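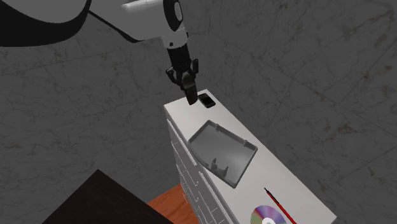

Robot arm over a white cabinet, dark marble behind

Review: Darkari, Season 2
Posted 2020-09-30 by Aisyah Pelupessy

I should say up front that I came to Darkari as a sceptic. My sister had been on at me about it all winter, and every time she rang she'd start with "have you watched it yet?" before she'd even asked after the kids. I finally gave in during a rainy week with a head cold and a box of tissues, and I got through the whole first season in three nights. So when the second season arrived I cleared the couch, made a pot of tea, told everybody in the house to find their own dinner, and settled in.

For anyone new to it, Darkari is a renovation competition. Four households take on four run-down terraces on the same street in Nornstead, and at the end the best of them goes to auction with the team keeping whatever they make over the reserve. You've seen shows like it, I know. What sets this one apart is that the contestants all have to keep their day jobs, so half the drama is somebody trying to tile a splashback at eleven at night with a shift starting at six. I felt tired just watching them, and I mean that as a compliment!

The casting this year is lovely. I was a bit worried after last season's shouting matches (the one over the letterbox went on for the best part of an episode), but the producers have clearly gone looking for people you'd be happy to have next door. My favourites are the Morelli family, a mum and her two grown sons who bicker about absolutely everything and then share a thermos on the front step. There's a moment in the second week, with the older son reading his grandfather's measurements off the back of an old envelope, that had me reaching for those tissues again, and by then the cold was long gone.

The judging is where I have my grumbles. Kitchens are worth far too much. One team does a gorgeous, sensible laundry with a bench at the right height and somewhere to hang a wet coat, and they get a polite nod. Another team puts in an enormous slab of dark stone and everyone swoons. I have lived with a black benchtop, and you can see every crumb and fingerprint on it from the hallway. I'd have liked a judge who had cleaned one.

I also think the episodes have become a little baggy. They used to finish in under an hour and now they sprawl, with a recap after each ad break in case you forgot what you saw four minutes ago. If you're streaming, you can skip along and lose nothing. If you're watching it as it goes to air, have some knitting handy. I finished a whole sleeve in the bathroom episode.

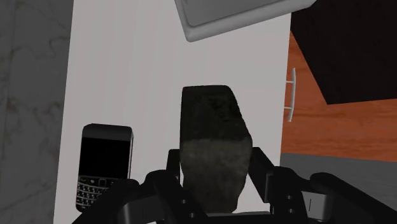
How to watch it

I watched on Katard, which has both seasons in full and puts the new episodes up the morning after they air. The picture was clear on our old telly and only dropped out once, though I suspect our internet more than the app. The colours in the paint episodes came up beautifully, and I could see the difference between the two greens they argued over, which my husband maintains were the same green.

The search on Katard is pretty hopeless, mind you. Type in the name of the show and you get a cooking program and a documentary about canals before you get what you asked for. Add it to your list the first time you find it and save yourself the bother. Subtitles are good, apart from some funny goes at the tradies' nicknames.

There's a companion series as well, twenty minutes an episode, with the teams chatting to the host after each judging. I'd call it one for the devoted. The Morelli one is worth your time, if only for the younger son's face as his mum explains the skirting boards.

Would I recommend it?

Yes, warmly, and particularly to anybody who has ever stood in a half-finished room with a cup of tea and wondered what on earth they'd started. It's kinder than most of its sort, and the people in it seem to like each other by the end. The judging wants a rethink and somebody should be firmer in the editing room, but I've already set a reminder for the finale in October, and my sister is coming over with a cheesecake.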